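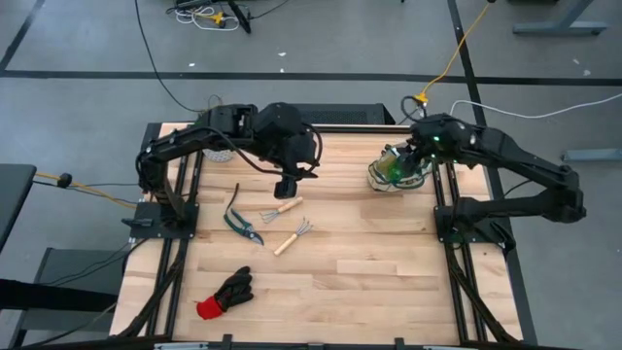

Lulidstead Allotment Association Members' Forum
Topic: Proposed change to the waiting list and half-plot policy
Started 2020-08-21

TPhetsri_Secretary wrote:
Members are invited to comment on the draft policy before it is put to the vote. The waiting list for the Lulidstead site now holds 187 names. Under the draft, any full plot that falls vacant would be divided into 2 half plots, and each half would be offered to the next household on the list. Existing tenants would not be affected. Comments should be confined to the draft. Questions about rent invoices should go to the office.

Plot_Holder_North replied:
I support the draft in principle. My household waited a long time for a full plot and we have never managed to cultivate all of it. I would ask that the policy state who pays for the dividing path and the second water connection. The draft says only that costs will be "met as appropriate."

D.Phetsri replied:
For clarity, I am Decha Phetsri and I am not writing in any official capacity. I oppose the draft. A half plot does not allow a proper rotation of potatoes, brassicas and legumes, and it leaves no room for fruit bushes. The Zutby site divided its plots on the same terms and the new tenants there began asking for larger plots within a season. We would be exchanging one waiting list for another.

T_Nilsuwan replied:
I must disagree with the previous member regarding Zutby. I held a half plot there before moving, and rotation is possible if beds are kept narrow and potatoes are limited to one bed. Several of my neighbors had no wish for more ground. Those who did could apply for an adjoining half when it came free, and the same provision should be written into our draft.
Tassanee Nilsuwan

D.Phetsri replied:
I accept that some tenants were content. My concern is that the draft contains no such provision, and we are being asked to vote on the text as it stands.

Compost_Bay_4 replied:
Has the cost been estimated? The reserve stood at $4,000 in the June accounts, and the shed roof is still to be paid for.

TPhetsri_Secretary replied:
The current estimate is $200 for each division, covering the path and one standpipe. It would be paid from the reserve. The wording "met as appropriate" will be replaced with a plain statement to that effect. A clause on adjoining halves will also be drafted and posted in this topic.

Plot_Holder_North replied:
Thank you. With that wording I have no further objection.

D.Phetsri replied:
I will read the new clause when it is posted. I remain opposed to dividing the plots along the south hedge, where the shade would fall almost entirely on one tenant. Those plots should be exempt.

T_Nilsuwan replied:
I would support an exemption for the south hedge.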